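Flat-pack legs: do they ever go on straight?

The Vatside side table has been in the catalogue for years, and every spring somebody writes in to say it has been improved. This March it was Akua Osei, who had bought one for her mother's hallway and wanted to know whether the new leg fitting was as good as the leaflet makes out. The leaflet says "firm in moments, no tools, no fuss". I have put together enough furniture to have my doubts about any sentence with "no fuss" in it, so I got one in.

It cost me 80 pounds, delivered, and it came in a box that had plainly been dropped on a corner. The corner post inside had taken the knock and the top was fine. Credit where it's due, then, to whoever packs them. The leaflet was less good. There are 6 steps, four of them are drawings of a hand, and the hand is always doing the same thing.

My quarrel is with step two. It shows the table the right way up, with the person lifting one side and feeding the leg in from underneath. I can't think who does it like that. Turn the thing over, on something that won't mark it, and work from above. A plastic sheet will do, or the flattened box if you've picked the staples out first. A carpet will not do, whatever your brother-in-law says, because the top rocks about on the pile and you end up chasing it round the room.

The other half of my quarrel is with "no tools". Each leg has a bolt in the end that goes into a plate on the underside, and it is perfectly possible to spin it in by hand. It is also perfectly possible to spin it in crooked. You feel it go tight after a turn and a half and think, lovely, that's home. It isn't home. It has bitten into the thread at an angle and if you lean on it now you will ruin the plate. Back it off completely, stand the leg up, and turn it the wrong way until you feel a little drop. Then go forward. My grandfather did this with jam jar lids and it works on everything.

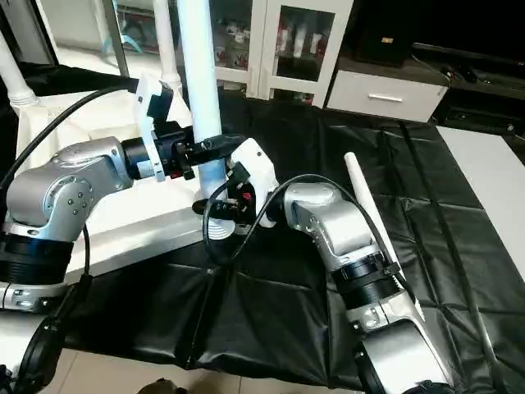
A thick leg is worse for this than a thin one, I think. There is more of it to hold, so you grip harder and pull it over without meaning to. A gloss finish doesn't help matters, being slippery in a dry hand and worse in a damp one. One hand low to keep it square and the other higher up to do the turning is the best arrangement I've found, and if there are two of you about, let one person steady the leg and keep their opinions to themselves.

Kwabena Nartey wrote in about the same table last autumn and swore by candle wax on the thread. I tried it on one leg out of fairness. It went in sweetly enough, but so did the leg next to it without any wax, and I now have candle on a tea towel. I'd call that unproven.

As for "firm in moments", I gave it a week with a lamp, the post and a bag of potatoes on it. Two of the legs had worked a touch loose by the end. A quarter turn put them right, and they have stayed put so far, though I'm not ready to say they always will. The Pereyra table I looked at last year did the same thing and then did it again every month until I gave it away. Beltov put a rubber washer under theirs, a dull little thing worth a few pence, and I have never had to touch it. Why Vatside can't run to a washer is a question I have put to them twice. The second answer was a voucher.

A word on weight. The leaflet claims the table will take 300 kilos. I don't believe it, I don't know how they arrived at it, and I don't know what you would be keeping in your hallway that would settle the matter. If you want to stand on a table to change a bulb, borrow a stepladder.

Would I buy it again? At that price, grudgingly. It looks decent once it's up, it wipes clean, and Akua tells me her mother likes it, having had Mawuli from next door put the legs on while she was out at the shops. He didn't read the leaflet at all.

Delali Amissah has asked whether the larger Dukato coffee table uses the same plate. I'm told it does. I'd like to see one with its legs off before I say yes in print, so if any reader is moving house and has one in bits, please get in touch before you put it back together.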